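Record accuracy and the units problem

Nov 11, 2021

I have been going back over the stock check we did in Stadton in May, mostly to work out why the numbers came out worse than the previous round when the floor looked tidier. The stock file had 569 active lines. On 73 of them the recorded quantity did not match what was in the location. The obvious reading is that parts are walking off or being mispicked. I no longer think that explains much of it.

Most of the mismatches were unit errors. A line is bought in boxes, stored in bags, and issued in singles, and the file has one field called "qty" with no unit attached. Whoever books the receipt enters boxes. Whoever books the issue enters singles. The record drifts in a direction that depends on who was at the desk, and a correction made in the third unit then hides the drift until the next check.

Containers add to this. A tub gets treated as a unit when it is only a place to put things. "One tub of spacers" is a fine sentence to say out loud and a poor entry in a database, as the tub at Tremham and the tub at Stadton are different sizes and neither has ever had an agreed full level.
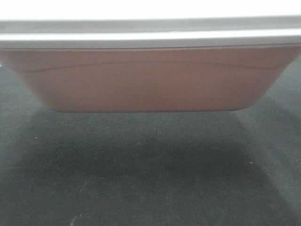
White rim, dusty pink body.

The fix I have been testing is dull. Each line gets exactly one stocking unit, and this is the smallest unit ever issued. Pack sizes live in a separate table with the supplier code, so that Marchetti can ship in one pack size and Trosero in another without touching the stock record. The receiving screen asks for packs, multiplies, and shows the result before it saves. If the result looks silly the person at the desk has a chance to notice. Two did notice in the first week, and both cases were a pack size that had been typed into the wrong row.

What the fix does not cover is part packs. When a pack arrives short or split, the multiplication gives a confident wrong answer. For now there is an override field, and I review the overrides by hand. I would prefer something better but have not found it.

The second change was to how we choose what to check. We used to do the whole building once a year, which took everyone off normal work and produced one very large batch of corrections, applied all at once with no hope of tracing any of them. Now a short list is printed each morning, weighted toward lines that move often. A line that has not moved since its last check goes to the bottom of the queue. An error found this way is usually only a few transactions old and can be traced back to the slip that caused it. Flow locations are checked from the pick side and the load side separately, and the two figures are written down before anyone adds them. 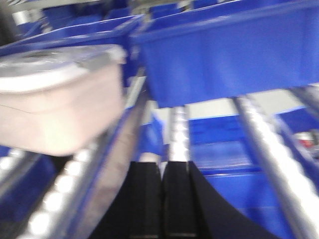 Serpil Gökçe wrote in after the last post to argue that weighting by movement alone is a mistake. Her point was that a slow line with a long lead time does far more damage when it is wrong, and that such a line will never reach the top of my list. She suggested multiplying movement by lead time and giving every line a minimum number of checks per year regardless. Nevzat Ağca made a similar objection in the comments, though he would rank by cost.

I have taken the minimum and left the rest alone for now. Every line is checked at least once in twelve months. Lead time is recorded for only part of the file, and multiplying by a blank would push exactly the wrong lines out of the queue – a default value could be used, but then I am ranking on a number I made up.

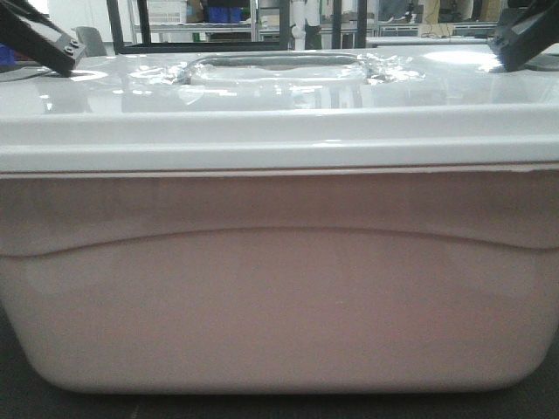
Tolerance is the other open item. We currently call a line wrong if it is off by one, which is reasonable for bearings and pointless for washers. Washers are weighed, and the scale itself has an error that at large quantities is bigger than one washer. I have set three tolerance classes by stocking method: counted, weighed, and measured by length. Rerunning the May results with those classes clears a number of the mismatches, mainly fasteners. Of those left, roughly 80 percent trace to units, with the remainder split between wrong location and slips entered twice.

The double entries deserve their own post. The short version is that the slip number is not enforced as unique and it should be. Ro-un Woo has a script that finds them after the fact and I will link it when it has been tidied up. Until then, sort by slip number and read down the column.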